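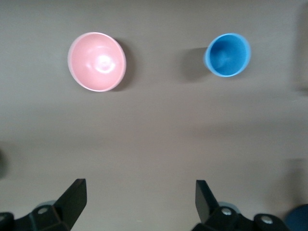
*Wrist view from the Brilari, with the pink bowl and blue cup on the table.*

I've had the Brilari wrist camera kit for 3 weeks now and I'm still grinning every time I open a folder of recordings. It's a small camera, a bracket and a lead, plus the Vusov recording program, and it's meant for people like me who want to show an arm a simple job over and over until a model picks it up.

My job is cup into bowl. I did 100 runs over the first two evenings (far more than I'd planned, it gets moreish) and binned eight of them, mostly for my own clumsy steering. Vusov lets you mark a run as bad with one key while you're still holding the controls, and that alone has saved me hours of scrubbing through video afterwards!

The view is the best bit. You get both fingertips and a good stretch of table beyond them, so the cup and bowl are in sight well before the gripper gets near. My old camera on a stand lost the cup behind the arm just when it mattered. Colours come through nicely too, and the blue and pink are easy to tell apart at a glance.

Grumbles? A few. The picture is a touch soft, and you can see it round the rim of the cup. Shiny things catch the light, so my bowl has a bright white spot in it, and I've started shifting the lamp between batches so the model doesn't get too fond of one set of shadows. The bracket screws are fiddly and the booklet shows them in the wrong order. Do the inner one first.

One tip if you're starting out: move your objects more than feels needed. My first model, trained in Brernow with the default settings, was lovely with the cup on the right and hopeless with it anywhere else. Another batch with things all over the table sorted most of that.

I'm keeping it, and I've already got a second bracket on order for the other arm.

Posted 11/18/20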